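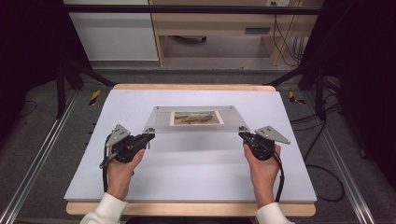
Ritu Mishra wrote to me that a day for older people is nice, but on the next morning the bus still does not stop near the clinic. I read her comment two times. She is right, and I want to answer it properly.

Last October we celebrated the International Day of Older Persons in Wunbridge. There were songs and a lunch, and 84 people came. My neighbor Bimla Pant wore her green sari and danced. It was a happy day for me also.

But after the lunch she walked home 50 minutes, and she is not young - her knees are bad. The last bus had left already.

So I have written to the town office and asked for one more stop and one later bus. I have 243 signatures until now. If you live in Wunbridge or in Trornstead, please add yours before the office closes the list. I will bring the papers there myself, together with Ritu if she agrees.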